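# Jaltitz extendable duster, one year in

I bought the Jaltitz duster in October of last year, when we moved into the apartment in Gukstead. The place has high ceilings and a lot of open shelving, and the old feather thing I had been using just pushed the dust onto the floor. I paid 20 dollars for the set, which comes with one pole and 2 heads.

The pole has three sections that lock with a twist. At full length I can reach the top of the kitchen cabinets without a chair. The lock on the upper section was fine for the first few months, then started to slip if I pressed hard against a surface. Wiping the inside of the joint with a dry cloth fixed it for a while. I now do that every few weeks.

The heads are the good part. They hold dust well and bend enough to get behind a radiator. They wash by hand in warm water with a little dish soap, and mine took most of a day to dry. My neighbor Oana Marinescu put hers in the washing machine and the fibers clumped together, so I would stick to the sink.

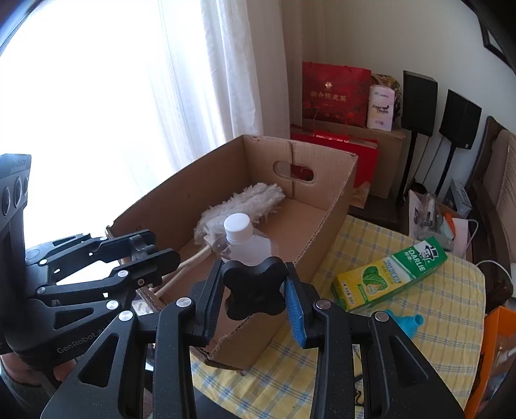

What I don't like is the collar where the head meets the pole. It is thin plastic, and you have to squeeze two tabs at once to get the head off. One of the tabs on mine has gone white from bending. It hasn't broken yet. I wrote to the company to ask if they sell the collar on its own and got a reply from a Guido Donati, who said it only comes as part of a new pole. The new pole costs 12 dollars, so you may as well wait for a sale and buy the set again.

I also tried the Testa duster, which my sister has. It costs 11 dollars and has a fixed handle. For lamps, blinds and picture frames I liked it better, as it is lighter and there is nothing to twist or lock. It is no use for anything above your head, though, and the fibers shed a bit on dark furniture.

For ceiling fans, neither one is great. The Jaltitz head can be bent to lie flat on top of a blade, but some of the dust still comes down, so put an old sheet under the fan first.

Storage is worth a thought before you buy. Collapsed, the Jaltitz is still too long for a normal drawer. The pole has a hanging hole at the end and I keep it on a hook inside the closet door. The spare head goes in a paper bag on the shelf.

I would buy it again for high shelves and cabinet tops. If your ceilings are low, get the Testa and keep the difference.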